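3. Storage of Small Packaged Goods on Open Wire Shelving

3.1 Setting and scope

The observations reported in this section were made in the Barredo shop, the smaller of the two garden retail sites included in the study. Barredo sells seed, bulbs, hand tools and potting supplies from a single room and keeps no separate stockroom. Goods on display and goods in reserve therefore share the same furniture, and the question of how flat, light packages behave on shelving designed for heavier stock comes up every day. The second site, Gridier, stores its seed in closed drawers and is treated in Section 4.

We limited the work to seed packets. Other flat goods (plant labels, instruction cards, folded netting) were present on the same units at various times but were excluded from the inventory. Packets were included if they were sealed, printed on at least one face and intended for sale to household customers. Bulk bags and unprinted sample envelopes were left out. The inventory at the start of the observation period held 1,386 packets, of which 949 were flower seed. The remainder was divided between vegetables and herbs and is considered here only where it affected the placing of the flower packets.

3.2 Shelving and supports

Open wire units were preferred by the shop for three reasons given in interviews: they can be moved by one person, they do not collect dust to the same degree as solid shelves, and they let light through to the lower levels. The drawback is well known to anyone who has stored paper goods on wire. A packet has little stiffness of its own. When it is stood upright on a grid, its lower edge finds the gaps between the wires, and when it is leaned at a shallow angle it slides until something stops it. In both cases the printed face bends, and the bend tends to remain.

Staff had tried several ways around this before the study began. Small boxes were used first and given up, as they hid the lower half of each packet, where many suppliers print the variety name. Clips fixed to the wire rim held single packets well but could not take a stack. The solution in use when we arrived was a plain wooden board stood upright inside the unit, with the packets leaned against it in overlapping layers. The board costs very little and can be taken out in seconds. It also gives the packets a flat surface at their backs, which the wire alone does not.

The boards were cut by Myroslav Palamarchuk from shelving left over after an earlier refit. They were not made to a common size. Widths differed enough that some boards stood firmly against the sides of the unit while others could shift when packets were removed from one end. We did not correct this, as the aim was to record ordinary practice, but board width was noted for each unit and is used as a variable in Section 5.

3.3 Packet arrangement

An overlapping arrangement has an obvious cost: part of each packet is covered by the one in front of it. What remains visible depends on the direction of the overlap. Two patterns were common at Barredo. In the first, which we call stepped, each packet is set lower than the one behind it, so that a strip along the top of every packet can be read. In the second, which we call fanned, packets are shifted sideways and a vertical strip is left showing. Mixed arrangements occurred often, mainly late in the day, and were recorded as mixed without further division.

The choice between the two matters more than might be expected, as suppliers do not agree on where to put printed information. Packets from Grorka carry the variety name along the top edge and suit a stepped arrangement. Packets from Itau carry it near the bottom, below the photograph, and in a stepped arrangement the name is lost on every packet except the front one. Imported packets posed a further difficulty. Several lines had text mainly in a script that most customers and two of the three staff members could not read, and for these the photograph did nearly all the work of identification. A stack that covers the photograph then has no useful information left on it at all.

For flower seed, then, we define the exposed portion of a packet as the share of its printed face that can be seen from a standing position directly in front of the unit, and we record separately whether the exposed portion includes (a) a variety name in any script, (b) enough of the photograph to identify the kind of flower, or (c) neither. Identification from the photograph was judged by Oksana Ostapchuk, who did not take part in arranging the shelves and had no access to the stock list during judging. Kinds with similar blooms were accepted at the level of the genus. No attempt was made to judge color or cultivar.

3.4 Procedure

Each unit was recorded twice a day, once before opening and once after closing. Packets were not touched during recording. A stack was taken as a single entry if its packets overlapped and shared the same support, whatever kinds of seed it contained. In total 261 stacks were entered over the observation period, which ran through March. Stacks that had been broken up by customers and left lying flat on the shelf were entered with the arrangement marked as collapsed, and the position they had held in the previous record was noted beside them.

Staff were asked to restock as they normally would. They were told that the study concerned shelving and packaging but were not told which arrangements were being compared. Restocking times were written on a sheet kept at the register — a weak point of the method, as entries were sometimes made from memory at the end of a shift. We have used these times only to establish the order of events within a day and not to measure how long any task took.

Damage was recorded under three headings: bent corner, curved face, and torn or opened seal. A packet could be entered under more than one heading. Wear to the printed surface was not recorded, as it could not be separated from handling before delivery. Marks on the shelving itself were ignored unless they had transferred to a packet.

3.5 Limits of the method

Recording from the front of the unit underestimates what a customer can see. People bend, tilt their heads and look down into a stack from above, and a packet hidden from one position may be perfectly legible from another. A supplementary set of views from above and at an angle was therefore made for a portion of the units. These views were not used in calculating the exposed portion, but they were consulted when a front record left it unclear whether two packets belonged to the same stack.

The surroundings of the units were not controlled. Some stood against plain walls and others against painted ones, and a busy background seen through open wire may well compete with the packets for attention. We have no measure of this effect and make no claim about it. The comparison with Gridier in the next section avoids the problem, as closed drawers present no background, though it brings in others of its own.

Figure 2. Flower seed packets in overlapping layers against an upright wooden board, white wire shelving, oblique view from above.

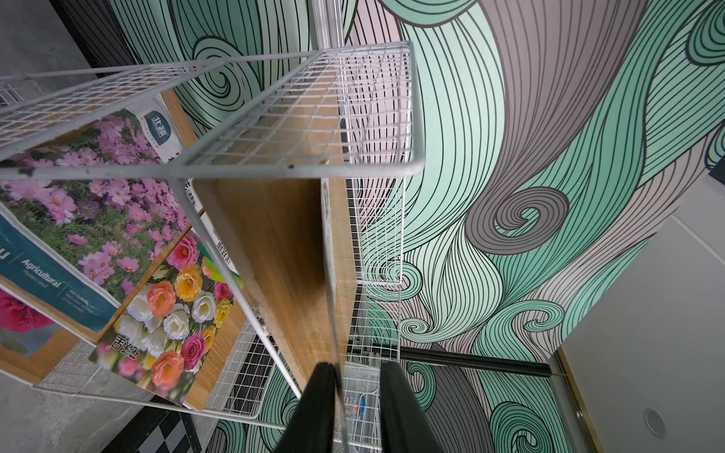
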